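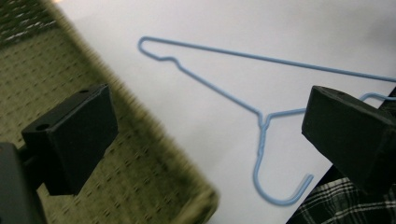 The workshop at Sostlow takes up one half of an old dairy, and the woman who runs it makes lamps, coat racks and side tables from scrapped motorcycle parts. She has been doing it full time for seven years and sells under the name Catard.

"I started with a wheel," she says. "My brother had a bent one off a Toltetti and I wanted a clock for the kitchen. Then a friend wanted one."

Most of her parts come from two breakers' yards and from people clearing garages. She buys by the box and sorts it at home. Fuel tanks go quickest. She turns them into wall lights, with the bulb holder set in the filler neck, and they sell for 500 pounds each. Gears become candle holders, and those are what people tend to buy at fairs.

The cleaning takes longer than the making. Everything goes through a degreaser bath, then a wire brush, then the blasting cabinet. "A crankcase can take me 3 days before I've drawn a line on it. Oil gets into every thread, and if you leave any in there it comes through the paint a month later."

Her largest job so far was for Thân, a noodle restaurant that wanted a long counter with engine cases set along the front. It weighed more than she had planned for and the floor had to be strengthened first. The bill came to over 3,000 pounds. She says she would price it differently now, and would ask to see the joists.

She does not use parts that could go back on the road. If a cylinder head is sound she sells it on to a restorer and waits for a cracked one. "I've had some rude letters about cutting up old bikes. They were in pieces when I got them."

For January she has four orders on the bench, all tables. The glass comes from a firm in the next town, cut to her card templates, and it is toughened as standard. She drops the finished tables off herself, in the van, within an hour's drive. Anything further goes on a pallet and the customer pays the carriage.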